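A Day Out at the Arumugam Spice Works, Treltevton
Posted 13 July 2021 by Consuelo Calvo
Filed under: Day trips, Food and drink

I have been buying Arumugam's curry powder since I first had a kitchen of my own, and in all those years it never crossed my mind that I could go and see where it was made. Then my neighbor Adeel Jafri put his head over the fence and told me they were holding an open day, that there was a bus from Zonville, and that he was going whether I came or not. Well, I wasn't going to miss that!

The bus is the 654, for anyone planning the trip, and it takes the long way through every village between Zonville and the coast. I didn't mind a bit. The hedges were full of dog roses, Adeel had brought boiled eggs in a paper bag, and we had the top deck to ourselves until the stop by the old cattle market. Gates opened at 10 and we walked up at twenty past, so there was already a line along the wall, but it moved along nicely and a young man was handing out cups of cardamom tea to people waiting. I had two.

The works are down by the canal, in a long brick building with green doors. You smell it well before you see it – cumin first, then something sweeter that Adeel said was fennel and I said was star anise. (It was fennel. I have been hearing about it ever since.) They put us into small groups and ours was led by Raghavendra Rai, a blender who has been with the company long enough to remember when the sacks came up from the canal on a hand winch. He has a lovely slow way of talking and he lets you touch everything, which the children in our group took full advantage of.

We began in the sack store, where they keep the whole spices before anything is done to them. It is cool in there and very quiet, with all that jute soaking up the sound. Mr. Rai opened a sack of black peppercorns and had us each bite one, then opened another from a different hillside and had us bite one of those. I would never have believed two peppers could be so unlike. The first was all heat and the second had something of orange peel in it, and I stood there with my eyes watering, wishing I'd written down the names.

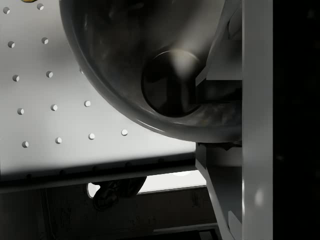 Reading time: 9 minutes

From the store we went up a flight of very steep stairs to the roasting floor. If your knees are anything like mine, ask for the elevator at the back, because they have one and they're happy to take you. Coriander seed was being roasted that morning, and the warmth and the smell together made the whole group go a bit dreamy. The trick, according to Mr. Rai, is to stop just before you think you should, as the seed carries on cooking in its own heat for a good while after. I have been burning mine for thirty years, I'm sure of it.

Next came the blending room, which was my favorite part of the day. The walls are lined with wooden drawers, each with a handwritten card, and in the middle is a big table where new mixtures are tried out in little saucers. Crescencio Villanueva, who runs the blending, gave us each a saucer and let us make up a mix of our own to take home in an envelope. Mine had far too much clove in it. Adeel's was excellent and he knew it. A little girl beside us put in nothing but cinnamon and was told very seriously that it was a classic.

I asked Mr. Villanueva about the curry powder, naturally, and he told me the recipe has been changed only once, when they couldn't get the right fenugreek and had to use a milder one. They had 600 letters of complaint. One of them was from my aunt, I'm nearly certain, as she was a great letter writer and felt strongly about fenugreek.

Lunch was in the yard, under awnings, and I should say a word about it because it was very good value. There were lentil fritters, a potato curry with flatbread, and a cold rice pudding with saffron that I could have eaten by the bucket. Get there early if you want the fritters. The wind came up off the canal and took a few napkins with it, so bring a cardigan even in summer.

In the afternoon there was a talk by Rodrigo Goicoechea, a historian from Trollville who has been going through the company's old order books. He read out some of the entries – a hotel that wanted mace every month for years and then suddenly never again, a ship's cook who always paid in advance. He had slides of the old labels too, and I was very taken with one that had a peacock standing on a nutmeg. The talk ran over and I don't think a single person minded.

The shop is by the exit and I'm afraid I lost all sense in there. I came away with whole nutmegs, two kinds of pepper, a bag of the roasted coriander and a tea towel with the peacock on it. Adeel bought one small jar of fennel seeds and held it where I could see it all the way home.

There's another open day in November, when they do the mulling spices. Tickets are 9 dollars at the gate and under-tens go in free. The last bus back leaves from the cattle market, and the driver on our run was kind enough to wait for a family coming down the hill with their shopping.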